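Review: Comora Public Inquiry Tracker, annual subscription

The Comora tracker is a reference tool for offices that follow ethics inquiries, conflict of interest filings and committee testimony at the national and provincial levels. This review was prepared by Thirumalai Gounder for the Geltov legislative library, which used the service for 36 days under a standard license.

Coverage is the principal strength. The archive held 2378 indexed hearings when the trial ended, and witness statements are linked to the motions that prompted them. Alerts for new filings arrived on the day of publication — a clear improvement on the Morikawa digest, which the library has used until now.

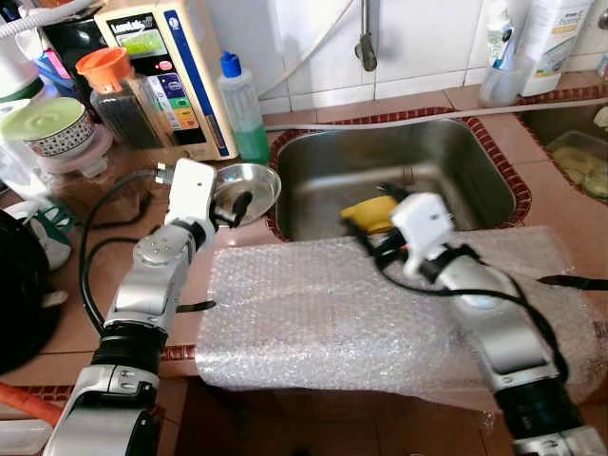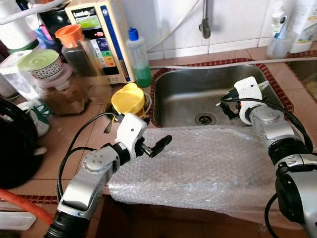
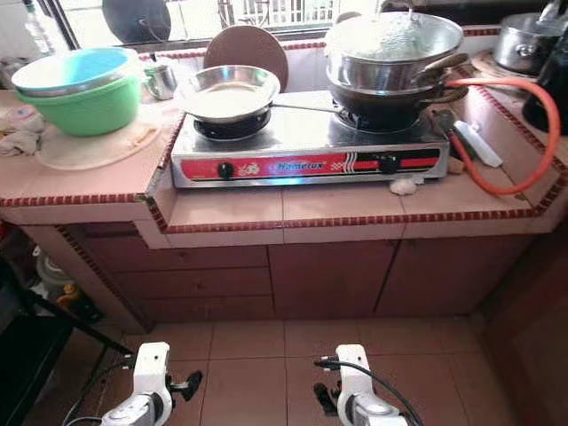
Kitchen counter: the sink in the first two, the gas stove in the third.

Two weaknesses should be noted. Exports are limited to 400 records at a time, and the search function does not distinguish between a minister's prepared remarks and replies given under questioning. Ľudovít Machala of the research desk found the second fault serious enough to check every quotation against the official transcript.

The annual fee is $2000 for a single office. Offices with regular inquiry work should find the cost reasonable. Smaller offices may prefer to wait for the revised search, which the publisher has scheduled for December.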